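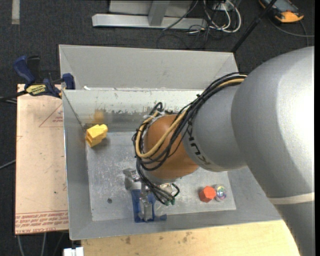 Pak-hei Cheng 看完上一篇之后留言说，料箱抓取这种事，相机拍一张、算个抓取点、下去夹就完了，你们写了两年的规划器到底在规划什么。

好问题，我想了一晚上，决定单独写一篇（其实是回复框里打不下了）。

先说结论：找抓取点确实不难，至少没有大家想的那么难。难的是从“我知道要夹哪儿”到“手臂真的能过去，还能出来”。料箱四面是斜的铁皮壁，手爪不是一个点，它有支架，有手指，外面还裹着一大捆线。物体躺在箱子中间的时候，随便怎么下去都行。可是东西会往边上跑啊！积木滚到后面的角落里，或者贴着前壁的斜坡，这时候感知模块给你的最高分抓取姿态，十有八九是手爪要穿墙的。

我们的流程以前是这样的：感知出一堆候选姿态，按分数排序，取第一个，丢给规划器，规划器说不行就取第二个。听起来很合理对吧？问题是规划器说“不行”要花很久。它要采样、要连路径、要一直试到超时，才肯承认没有解。一个贴壁的物体，排在前面的候选全是坏的，手臂就停在箱子上方发呆，我们坐在旁边也跟着发呆。

四月份我把这块重写了，放在内部叫 Dendis 的那个仓库里。思路特别土：在进规划器之前先过一遍便宜的检查。第一步只看手爪末端姿态和箱壁碰不碰，用几个凸包，快得很。第二步算逆解，每个姿态的几组关节解都留着，不急着挑。第三步才是整条手臂的碰撞检查，包括第四轴往后的外壳。三步都过了的才有资格去占用规划器的时间。

效果比我预期的好。拿一个录下来的测试集重放，139 个箱内场景，老流程有 37 个会在某个候选上超时，新流程剩 3 个。剩下的这几个我一个一个点开看过，都是物体几乎塞在角落里，候选姿态本身就没有一个能用的，那是感知那边的账，不能算我头上（手动狗头）。

然后讲讲线缆，这个我能骂一整天。

规划器眼里的机械臂是一节一节干干净净的刚体，URDF 里就是这么写的。现实中呢，手腕那里绕着一大圈线，姿态一变，那一圈就跟着鼓出来或者绷紧。规划器给的路径在仿真里漂亮极了，腕部转个大半圈，优雅，丝滑，上真机就是在拧毛巾。关节限位是允许的，线不允许。

Shih 那套工具里有个线缆仿真插件，我试过，物理上挺像样，可是慢，而且参数要自己标，标完换一根扎带又不准了。最后用的办法还是很土：给腕部套一个比真实尺寸胖一圈的碰撞体，再给第六轴加一个比厂家限位窄得多的软限位，另外在代价函数里惩罚腕部累计转角。注意是累计！单段路径看着都不大，连着抓十几次，每次都朝一个方向多拧一点点，最后就出事了。所以这个量得跨任务存下来，我一开始是每次规划清零的，蠢死了。

还有感知。透明的和反光的东西，深度图基本是瞎的。透明球尤其讨厌，深度要么是个洞，要么直接给你球后面箱底的深度，点云里它就等于不存在。那么问题来了，碰撞检查觉得那里是空的，手指就大大方方戳过去了。我现在的做法是彩色图上单独跑一个分割，凡是分割出来有东西、深度却对不上的地方，一律往场景里塞一个保守的障碍物。宁可少抓一次。铁皮箱底也会反光，有时候鲜艳的积木在箱壁上映出一块颜色，分割会兴高采烈地告诉你那儿还有一块。这个我用箱子模型裁了一刀，壁面以外的点全扔，能挡掉大部分，挡不掉的就靠置信度硬压。

对了，箱子模型本身也要标定。箱子要是被人碰歪一点点，上面说的裁剪和碰撞全都跟着偏。之前我们是开机标一次，现在改成每换一批物体重新配准一次，拿箱口的四条边去拟合，耗时可以忽略。夹具夹死当然也有用，我两样都要。

可视化换成 Vandeck 以后，调试舒服多了。以前看日志只能看到“规划失败”四个字，现在每个被淘汰的候选都按原因上色：撞壁的一种颜色，没逆解的一种，累计转角超标的又一种。打开一看满屏同一个颜色，马上就知道该去翻哪个模块。强烈建议做类似东西的朋友早点搞这个，我拖到很后面才弄，中间浪费的时间不敢算。

所以 Pak-hei，规划器在规划什么呢，大部分时间在规划怎么别把自己缠死，以及怎么从箱子里把手拿出来。抓到东西以后的撤出路径我还没讲，夹着一个物体，碰撞体就变了，而物体在手里到底歪成什么样，你是不知道的。目前我是统一先竖直往上提一段，再交给规划器，贴壁的时候这招会刮到壁，我正在改成沿着斜壁法向先挪开一点再提。

Warkside 分支上已经有个能跑的版本，代码丑，注释全是我半夜写的牢骚，等我清理完再放出来。要是有人试过更好的线缆处理办法，请务必在评论区教我！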